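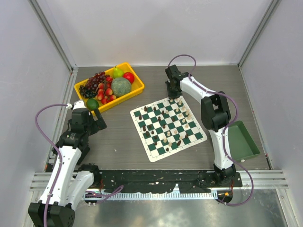

发件人：Danang Pasaribu
收件人：果园邮件组
日期：2020年10月5日，星期一
主题：回复：梨子到底什么时候摘，怎么放

各位邻居、各位果友，大家好！

上周老沈在组里问的问题，我一直想坐下来好好回，结果家里来了客人，又赶上下雨前抢着收最后一批苹果，拖到今天才动笔，老沈别见怪。先把他的原信贴在下面，免得后加入的朋友看得一头雾水。

> 各位好，我是去年冬天才搬到Urkdale这边的，院子里有前房主留下的两棵梨树，品种不明，今年结得特别多。
> 我的问题是这样：梨子挂在树上看着还是青的，捏着很硬，我就一直等它变软。等到后来外面是软了，切开一看，芯子周围全是褐色的，一股酒味。另一棵树上的我摘早了，放在厨房窗台上，皮皱了也没甜起来。
> 请问各位到底应该什么时候摘？摘下来放哪里？能不能和苹果放一起？我太太说能，我岳母说绝对不能，家里已经为这个争了好几天。
> 另外，地窖里有点潮，要紧吗？
> 沈

老沈，你遇到的事我头几年全遇到过，一样不落。我刚接手那块园子的时候，也是傻等着梨子在树上变软，等来一筐烂芯子，心疼得不行。梨这个东西跟桃子不一样，大多数西洋梨是从里往外熟的，你在外面摸到软的时候，里面早就过了。所以要趁它还硬的时候摘，下了树再慢慢熟。

怎么知道能摘了呢？我的土办法是托着梨子往上轻轻一抬，抬到差不多横过来，果柄要是干干脆脆地从枝上脱开，就可以摘了；要是还得拧、还得拽，就再等几天。还有一个旁证，看树底下有没有开始掉好果子（虫咬的不算）。颜色也可以参考，青得发暗的时候太早，青里面稍微透一点亮、一点黄，就差不多了。不过你那两棵品种不明，颜色我不敢打包票，还是以抬一抬为准。另外一棵树上的果子不会同一天熟，朝南的、靠外面的先熟，分两三次摘，不要图省事一口气摘光。我有一年就是图省事，后来那一批里有一半跟你窗台上的一样，皱巴巴的，最后全煮了果酱，倒也好吃，就是费糖！

摘下来以后，先放凉。晚熟的品种最好冷上几个星期，早熟的几天就够。要吃之前拿几个到屋里，常温放着，每天早上用拇指在果柄旁边轻轻按一下，按得动了就吃，一天都别多等。窗台我不建议，太阳一晒水分跑得快，皮就皱了。放在碗柜里或者纸袋里都比窗台强。 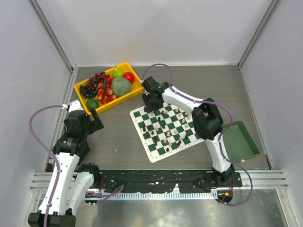 再说你家争了几天的那个问题。我斗胆说一句，你太太和你岳母都对，看你要做什么。苹果熟的时候会放出乙烯，旁边的梨子闻着这个气就熟得快。你要是想这个周末吃梨，那就放一起，纸袋里塞一个熟苹果，比单放要快一些；你要是想把梨存到过年，那就千万分开，最好隔开两个房间，实在没有地方，至少也别放同一个箱子里。葡萄又是另一回事，葡萄剪下来就不会再变甜了，所以一定要在藤上尝准了再剪，剪下来趁早吃，别压在别的果子底下。甜瓜也常有人问，有网纹的那一类，主要闻瓜脐那一头，有香味了就可以切，切开以后包好放冰箱，不然整个冰箱都是那个味道，我家里人为此抱怨过不止一次。

地窖潮一点不要紧，其实太干了反而麻烦，果子会缩水。要紧的是通风，还有别太暖。我自己的做法是木架子一层一层摆开，果子之间留条缝，果柄朝上，谁也别挨着谁。讲究的时候用旧报纸一个一个包起来，今年包了438个，包到后来手指头都是黑的，包完倒头就睡。每个星期下去翻看一遍，见到有斑的、软的马上拿走，碰伤的压根不要入窖，当天就削了吃或者下锅。土豆和洋葱别跟水果放一起，会串味，土豆还容易发芽。

顺便回答春天有人问过的修剪问题，那时候我答得太潦草了。老树不要一年修得太狠，三月芽还没动的时候，先把枯枝、交叉枝去掉，剩下的分两三年慢慢来。你一下子剪太多，它第二年就给你窜一树的直条子，光长个子不结果，我在Clillham那边帮朋友修的一棵就是这样，到现在还在还债。像老沈今年这样结得特别多的，明年很可能歇一年，不用慌。以后坐果多的年份，六月前后疏掉一些小果，一簇留一两个，个头会好看很多，枝条也不至于压断。我知道下手的时候舍不得，我也舍不得，每年都是一边剪一边跟树道歉。

还有一件事。Hitanov那边的压榨间这个月还开着，自己带果子去，自己带干净的瓶子，最少要100公斤才给单独压一锅，不够的可以几家凑。我这边掉下来的和碰伤的苹果还有一些，正愁凑不够，谁有多余的请直接给我回信，我开车顺路来收，果汁按重量分。去年我们几家一共压了大概600升，味道好极了，就是有一家混进去太多生苹果，那几瓶酸得孩子们直皱眉头。今年请大家挑一挑，烂的不要，太青的也不要。

嫁接用的接穗，我冬天会剪一些Sýkora老先生园子里的那种晚梨，皮糙，样子不起眼，放到二月却甜得像蜜。想要的先跟我说一声，我好心里有数，剪下来用湿布包着放冰箱，开春再给大家。老沈，你那两棵树要是枝干还健壮，挑一根粗细合适的枝子接上去试试也很有意思，到时候我过来帮你接，顺便看看能不能认出是什么品种。你先摘2个样子端正的留着，连枝带叶更好，不要洗，放冰箱里等我。

啰啰嗦嗦又写了这么长，茶都凉了。哪位有不同的经验，尤其是地窖比我那个更暖的，请一定在组里说说，我那边靠楼梯的一角每年都坏得比较快，到现在也没想出好办法。

祝大家秋收顺利！

Danang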